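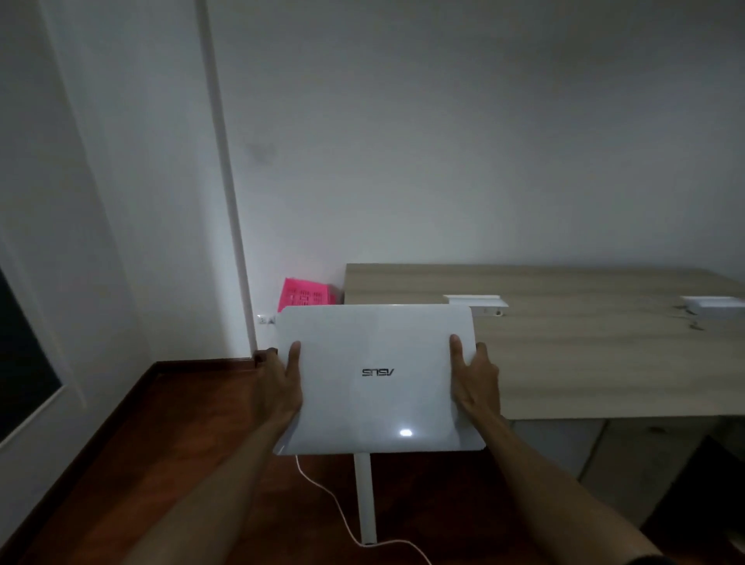 Closed laptop held tilted at both sides, from the wearer's view.

From: Arkelport Makers list
Date: Oct 29, 2023
Subject: Re: Open day at Alis, is it worth the drive?

On the list last week, a member wrote:
> Has anyone been to one of the Alis open days? The page says they
> show how robots get taught by people doing ordinary chores with a
> camera on. I'd be driving in with two kids and I'd like to know if
> there is anything to look at, or if it's just slides all afternoon.
> Also, is there parking?

Hi all,

I went yesterday and I'm so glad I did, so let me answer this properly while it's fresh (get a coffee, I do go on).

There are slides, but only at the start, and they kept them to 25 minutes. After that you get to walk around and try things. The part I liked best was the head camera table. You put the camera on, they give you a card with a small job on it, and you do the job at your own pace while everybody else watches your view on a big screen. My card said to pick up a laptop, lid closed, keep both hands on it and carry it to the other desk. I have carried a laptop every working day for years and I suddenly felt very shy about my thumbs! The woman at the table was lovely about it and told me to stop thinking so hard.

They explained that a job like that is recorded by lots of different people, in lots of different rooms, before it goes anywhere near the training side. For the laptop card they have over 1,000 recordings so far. I asked why so many and got a long, patient answer about how differently people take hold of the same thing, some with the thumbs on top, some with a flat palm underneath.

The Vendari arm is in the next room, behind a rope. It was sorting cups when I came in, and it dropped one, and the children in front of me cheered louder for that than for anything else. So yes, bring the kids. They can't go past the rope, but they can have a turn with the camera if a parent signs the form.

Parking: the lot behind the building was full by lunch. I ended up on Nseir Street and took the 119 bus the last bit of the way, a nice ride if you aren't in a hurry. The next open day is in April, and I'd be happy to share a car from the north side of town if anyone wants to come along. Just write to me off list.

Warm wishes to everyone, and sorry for the length!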